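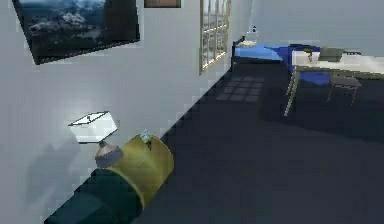 ### 3.2 Mise en place et entretien de la cellule simulée

Avant d'aborder les résultats, il nous faut dire un mot de la manière dont la cellule Rusora est préparée, car c'est là que nous avons passé, avec beaucoup de plaisir d'ailleurs, une bonne partie de l'hiver. Le bras est chargé dans une chambre meublée, la même pour toutes les séries, où le lit et le bureau servent de repères éloignés et le mur de gauche de repère proche.

**Figure 4.** Le bras simulé dans la chambre, à côté de la lampe à abat-jour blanc ; le lit et le bureau occupent le fond de la pièce.

La base est d'abord ancrée au sol, puis chaque articulation est ramenée à son zéro. Candela Toledo, à qui nous devons l'essentiel de cette procédure, a tenu à ce que le contrôle des butées soit refait toutes les 20 séries -- habitude héritée du banc réel de Zistthorpe, et que nous avons gardée bien volontiers. Une série compte 600 pas de simulation ; l'écart toléré au retour à zéro est de 2 millimètres.

Lorsque cet écart est dépassé, on recharge le modèle des articulations depuis le dépôt Hirnance, on vérifie les volumes de collision du mobilier, puis on rejoue la dernière série. Cette remise en état a longtemps été faite à la main ; depuis mars, un petit script s'en charge et consigne chaque intervention. Le journal contient à ce jour plus de 1 068 entrées, que nous reprenons à la section 4 -- avec les valeurs de frottement retenues pour le coude.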